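Learning from Demonstration
Handout 6: Gathering examples
Adesuwa Babalola and Hayley Bunting

This handout goes with the second half of the Flender lab. You should have read Handout 5 on action spaces first. We will use the words episode, step and label in the sense given there.

What counts as an example

An episode is one attempt at one task by a person driving the arm, from the start pose to the stop key. It is stored as camera images, joint angles, gripper opening and a line of text saying what was asked. An episode with any of those missing is not used for training, even if the movement was good.

In February the Ivau set was cut from 74 episodes to 52. Most of the lost ones had no text line. A few had a clock fault between the arm and the camera, so the gripper appeared to close before it reached the object. Check your clocks at the start of each session.

Varying the start

If the object always begins in the same place, the policy can learn the path and ignore the images. It will look fine in training and miss when the object is moved a few centimetres. Change the following between episodes:

- position of the object on the worktop
- how it is turned or folded
- height of the gripper at the start
- who is driving

Change the lighting between sessions only. Leave the camera alone. If it is knocked, stop and recalibrate.

Failed attempts

Keep them, and mark them as failed. A missed grasp followed by a good one in the same episode is marked as a success with a recovery. Do not trim out the miss. Yammine, the logging tool, has a separate key for each of the three outcomes.

Soft objects

Cloth needs more episodes than a cup or a block. It has no fixed shape, so the driver has to pick a fold or a raised part to grip, and two drivers will often choose differently. Agree on a rule before you begin. Ours is to take the highest point, coming straight down with the fingers open.

For the kitchen task, drop the cloth on the wooden worktop beside the sink and do not smooth it. Bring the gripper over it, fingers down, before you press record.
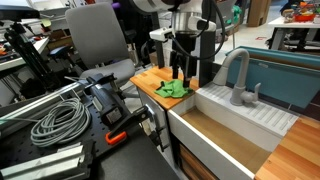 Exercise for next week

Work in pairs. Record 6 episodes each of the cloth task and swap drivers halfway. Then go through your partner's files and write down the outcome of each one without looking at their marks. Bring both lists, and note any episode where you disagree.

Files go in the Luvemness folder under your group number.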